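Lençóis de elástico: medir, lavar, secar e guardar

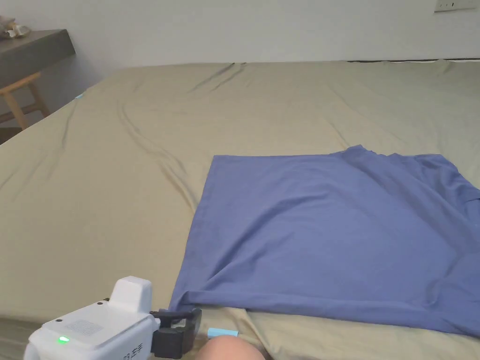
Lençol de elástico cáqui, com vincos compridos e pouco profundos, e uma peça azul-violeta estendida por cima.

A maior parte dos problemas com lençóis de elástico tem origem em três pontos: altura de saia mal calculada, secagem excessiva e elástico fatigado. As notas seguintes tratam cada um deles e acrescentam indicações sobre lavagem, manchas, dobragem e armazenamento. Aplicam-se a algodão, percal, cetim de algodão e misturas com poliéster. O linho e a flanela têm secções próprias mais abaixo.

Medição do colchão

Medir largura, comprimento e altura com o colchão despido e sem resguardo. A altura tira-se num canto e repete-se a meio de um lado comprido, com a fita encostada à costura superior e à inferior. Se os dois valores diferirem, usa-se o maior. Ao valor obtido soma-se a espessura do resguardo e do sobrecolchão, e depois a parte que passa para baixo do colchão. Uma saia sem essa reserva solta-se nos cantos ao primeiro movimento.

As medidas da etiqueta do lençol são nominais. O algodão não pré-encolhido perde comprimento nas primeiras lavagens, mais no sentido da teia do que no da trama. Convém lavar a peça nova uma vez, secá-la na horizontal ou no estendal, e só depois avaliar o ajuste.

Colocação

1. Identificar o lado curto pela etiqueta ou pela direção da costura.
2. Encaixar primeiro os dois cantos da cabeceira.
3. Passar ao canto oposto em diagonal e terminar no último, puxando pela costura e nunca pelo elástico.
4. Alisar do centro para os lados com a mão aberta.
5. Levantar cada canto do colchão e empurrar a saia para baixo.

Em camas encostadas à parede, afastar a estrutura uns palmos antes de começar. O canto do lado da parede é o que fica quase sempre mal assente, e a tensão perdida ali aparece depois como prega diagonal na superfície.

Vincos

Um vinco longo e raso é marca de dobra ou de tambor. Sai com humidade e tensão: borrifar água limpa com o lençol já colocado, alisar e deixar secar sem cobrir. Para vincos marcados, ferro de vapor a temperatura média, diretamente sobre a cama, desde que o resguardo não tenha membrana impermeável. As membranas de poliuretano deformam com o calor do ferro. Nesse caso passa-se a peça na tábua, ainda ligeiramente húmida, dobrada em quatro.

Para reduzir vincos na origem, carregar a máquina até dois terços da capacidade e retirar a roupa logo que o ciclo termina. Um lençol de casal bem sacudido por duas pessoas antes de ir ao estendal dispensa o ferro na maioria dos casos.

Lavagem

Algodão branco ou claro: 60 graus. Cores escuras: 40 graus, do avesso. Tons saturados, sobretudo azuis, violetas e vermelhos, lavam-se à parte nas primeiras vezes. O teste de solidez faz-se com um pano branco húmido, pressionado contra a costura interior durante um minuto. Se houver transferência de cor, a peça não entra em carga mista.

Não usar amaciador em todas as lavagens. O resíduo acumula-se nas fibras, reduz a absorção e retém odores. Meio copo de vinagre branco no compartimento do amaciador, uma vez por mês, é suficiente em zonas de água dura. Nunca juntar vinagre e lixívia no mesmo ciclo - a mistura liberta cloro.

Lençóis de elástico tendem a formar um saco que prende as peças pequenas. Fronhas e camisolas ficam lá dentro mal enxaguadas. Há duas soluções: abotoar ou atar os cantos opostos com um nó frouxo, ou lavar o lençol apenas com peças grandes. Nos testes que fizemos em outubro, com o mesmo programa e a mesma carga, o nó frouxo deu melhor resultado.

Manchas

Sangue: água fria e sabão neutro, sem esfregar. A água quente fixa a proteína.
Suor: pasta de bicarbonato e água, 30 minutos, antes da lavagem normal.
Gordura ou creme: detergente da loiça aplicado a seco, enxaguar com água morna.
Tinta de esferográfica: álcool num disco de algodão, com papel absorvente por baixo, do bordo para o centro.
Café e chá: água fria de imediato, depois percarbonato a 40 graus, exceto em lã e seda.

Secagem

O calor do tambor é a principal causa de desgaste do elástico. Programa de temperatura baixa, e retirar a peça com alguma humidade residual. No estendal, prender pela bainha lateral e deixar os cantos livres. Cores intensas secam à sombra.

Substituição do elástico

Quando a saia deixa de recolher, o tecido ainda costuma estar bom. Abrir a bainha cerca de um palmo, prender o elástico novo à ponta do velho com um alfinete de segurança e puxar. Halvard Fjeld, leitor desta página, enviou uma variante mais rápida: coser apenas quatro troços curtos, um em cada canto, com ponto em ziguezague e o elástico esticado. Funciona em colchões de altura normal. Em colchões altos prefere-se o contorno completo.

Linho e flanela

O linho lava-se a 40 graus, com centrifugação curta, e aceita vincos por natureza. A flanela larga pelo nas primeiras lavagens: lavar isolada e limpar o filtro a seguir. Nenhum dos dois beneficia de secagem até ao fim no tambor.

Dobrar e guardar

Virar a peça do avesso, meter uma mão em cada canto de um lado curto e encaixar um canto dentro do outro. Repetir no lado oposto. Juntar os dois pares, pousar sobre uma superfície plana, recolher a parte do elástico para dentro e dobrar em terços, primeiro ao comprido e depois ao través.

Guardar cada jogo dentro de uma das suas fronhas. O armário deve ser seco e sem sacos de plástico fechados, que retêm humidade e amarelecem o algodão branco. Alternar os jogos, colocando os lavados no fundo da pilha.

Texto revisto por Wenche Skjelbred. Última atualização: 29 de novembro de 2025.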